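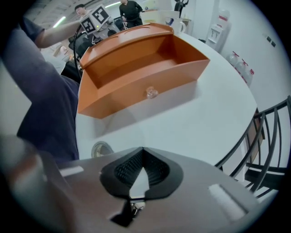
Chapter 4
Storage and the Small Household

Most homes hold far more objects than the people living in them could name. Storage is the part of household management that deals with where these objects rest between uses, and it is older than almost any other kind of furniture design. A store can be as large as a barn or as small as an open box with a clear knob on its front, shaped like a shallow drawer. What matters in either case is how far a person has to reach, how much has to be moved first, and whether the thing goes back to the same place afterward.

This chapter looks at storage in homes of one to three people. Chapter 3 dealt with the kitchen as a workplace, and some of the terms used there (reach zone, dead corner, working height) are used again without being defined a second time.

4.1 Open and closed storage

Open storage includes shelves, hooks, trays and boxes without lids. Closed storage includes cupboards, chests and drawers once they are pushed in. Open storage is quick to use but gathers dust. Closed storage protects what is inside, and it also hides it, so people tend to buy second and third copies of things they already own - tape, batteries and scissors are the usual ones.

The Titalau housing survey, which is used throughout this book, visited 185 apartments and listed the contents of every drawer in the kitchen and hallway. In 131 of them at least one drawer had no fixed purpose. Residents called it the junk drawer, the odds drawer or simply "the drawer." The largest single collection, in an apartment in the Odance district, came to 42 different kinds of item.

4.2 Depth

Depth is the measurement that most often goes wrong. A deep drawer seems like good value when it is empty. Once it is full, the items at the bottom are used less and less, and after a year or two many are forgotten. Shallow drawers hold one layer, and a single layer can be read at a glance.

As a working rule, the depth of a drawer should be close to the height of the tallest thing kept in it. Cutlery needs very little. Folded sweaters need more, and pans with lids need more again - see Table 4.2 for suggested depths.

Key terms: open storage, closed storage, single layer, fixed purpose

Print this page | E-mail this page

Related chapters
Chapter 3: The Kitchen as a Workplace
Chapter 5: Laundry and Linen
Appendix B: The Titalau Survey Forms

This site uses cookies to remember your reading position. By continuing to use the site you accept our cookie policy.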